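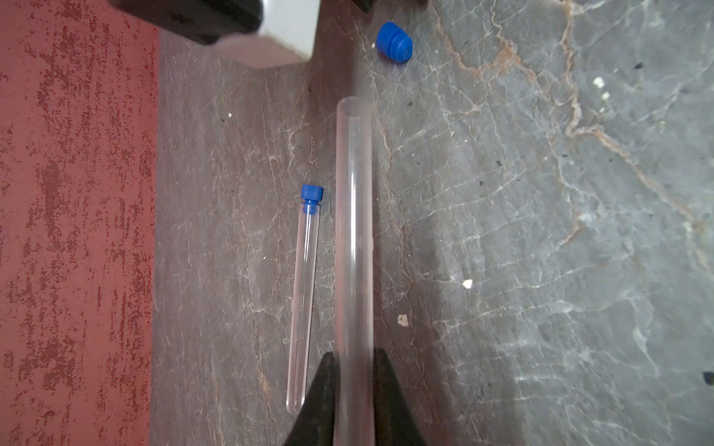 The Pukwood bench arm is made for the small, fiddly jobs that pile up at the end of a long day, and we at Virnen get asked nearly every week whether a machine can take them over yet. Our answer is warm but careful - some of them, yes, and more than last year. Take capping. Picking up a clear tube when the stopper lies loose on a veined stone top, with a smaller tube beside it already wearing its blue cap, sounds like nothing to you or me, but clear plastic on a busy pattern is hard going for any arm, and we'd much sooner tell you that now than after you've cleared a space for one.

The Pukwood ships with two slim tapered fingers, a 40-page setup booklet and a power lead, and it sits happily at the end of a kitchen counter or a shop bench. Deolinda Bettencourt, our bench lead, likes to start new owners on lids and stoppers before they go anywhere near the dishes.
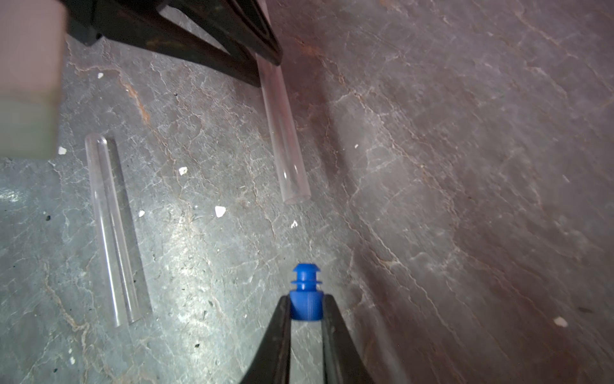 Can it put my kitchen away while I'm at work?

Not a whole kitchen. It will handle light, rigid things you have shown it before, up to 17 kinds in memory, and you should plan to be in the house while it works. Wet plates, soft bags and anything sharp are still yours, I'm afraid.

If you run a shop floor, the story is a bit brighter, as the same few parts come by all day long and the arm can be taught them properly. Tumelo Khumalo looks after shop orders and is glad to talk through your parts list before you spend a penny (bring measurements if you have them!).

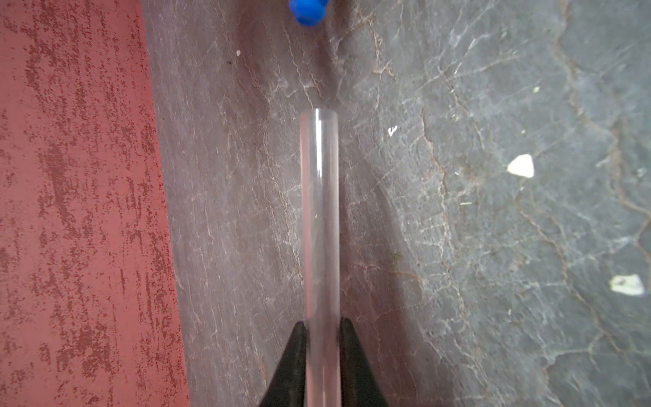

Pukwood fingers holding a clear tube, bench view

Price: $679, arm and fingers
Spare finger pair: $27
Next batch ships in February
Page updated Wed 26 January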